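Section 4: Setting Up and Loading Your Stonder Utensil Stand

Welcome back! If you have come straight from Section 3, your Stonder should have its pole threaded firmly into the base, and you should have the little bag with the felt ring and the spare finial washer close by. If the bag has gone missing already, don't worry, it happens in the best of kitchens, and you can carry on without the washer for now. The felt ring you will want, though, so do have one more look in the box before you go on. It likes to hide under the cardboard flap.

4.1 Choosing a spot

1. Pick a flat surface that doesn't wobble. A counter, a sideboard or a sturdy table will all do nicely. Glass shelves are best avoided unless the maker of the shelf says they can take a point load.

2. Keep the stand at least 40 cm from a burner or an open flame. The metal itself won't mind, but the handles of your spatulas and spoons very likely will, and a warm hook is an unpleasant thing to grab when you're stirring gravy with the other hand.

3. Leave enough room for the tools to swing. Ladles in particular hang lower and wider than people expect, and you'll want to be able to turn the stand without knocking over the pepper mill.

4. Wipe the surface and let it dry fully before you set the base down.

NOTE: On oiled or freshly waxed wood, wait until the finish has cured. The felt ring can leave a faint circle on a soft finish, and we would hate for that to be your first memory of the stand.

4.2 Fitting the felt ring

5. Turn the stand on its side on a folded dish towel. Please don't stand it on its head, as the hooks carry the weight badly that way and may bend.

6. Peel the backing from the felt ring and press it onto the underside of the base, working from one side to the other so no bubbles are trapped. Hold it down for a slow count of ten.

7. Set the stand upright and leave it alone for an hour. (A cup of coffee and a look through Section 7, which has a few of our readers' favorite soup recipes, will fill the time very pleasantly.)

If your table has a recess for the base, skip steps 5 to 7 altogether. The felt makes the base sit too high, and the stand will rock.

4.3 Using the stand in a recessed tabletop

Some owners like the base set down into the wood, either because the table came that way or because there is a handy person in the house with a router. It makes for a very steady stand, and it's our own favorite arrangement in the Hikholm kitchen, where the big table gets bumped all day long.

8. Check that the recess is clean and free of crumbs. A soft brush does this better than a cloth.

9. Lower the stand straight down, holding it by the pole. Don't push on the hooks.

10. Give the pole a gentle nudge from each side. If it moves more than a hair, lift the stand out and look for grit under the base.
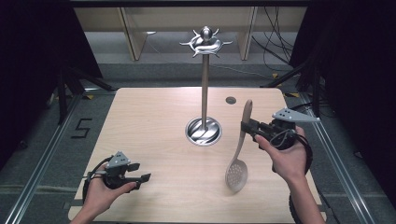 Fig. 4-2. Stand with the base seated in a recessed tabletop.

CAUTION: Never glue the base into the recess. You will need to lift it out for cleaning, and spills do find their way underneath.

4.4 Hanging your tools

11. Start with the heaviest tool you own, usually the ladle, and hang it first. Then put the next heaviest on the opposite side, and carry on back and forth until you have everything up. It feels fussy the first time, but after a week your hands will do it without being asked.

12. Hang only tools with a proper hole or loop in the handle. A strap or a bit of string will work in a pinch, as long as it's knotted well.

13. Keep each tool under 200 g. A cast iron skillet, however small and charming, doesn't belong on this stand.

14. Knives, graters and anything else with an edge should live somewhere else. Little hands love to turn the stand, and so, we have found, do grown-up guests.

4.5 Weekly care

15. Take the tools off and wipe the stand from the top down with a soft cloth and warm water with a drop of dish soap. Steel wool, scouring powder and oven cleaner will all dull the shine, and once it's gone it can't be brought back at home.

16. Dry it right away, paying special attention to the spot where the pole meets the base. Water marks love that corner.

17. Once a month or so, check that the pole is still tight. Hand-tight is plenty. If it keeps working loose, write to Güven Kılıçarslan at our service desk and mention part 1593, and he'll send you a new threaded insert with a short sheet on how to fit it.

Continue to Section 5, Taking the Stand Apart for Storage.

Stonder Owner's Guide, revised 19 Dec 2019. Questions? Write to the Hikholm service desk. © Hikholm Kitchen Goods. All rights reserved. Back to top

Related guides
Jernia wall rail: mounting on tile and plaster
Diekmann bread box: hinge adjustment
Stonder spare parts list
Caring for polished metal in a hard-water area
Hikholm dish rack, model 825: assembly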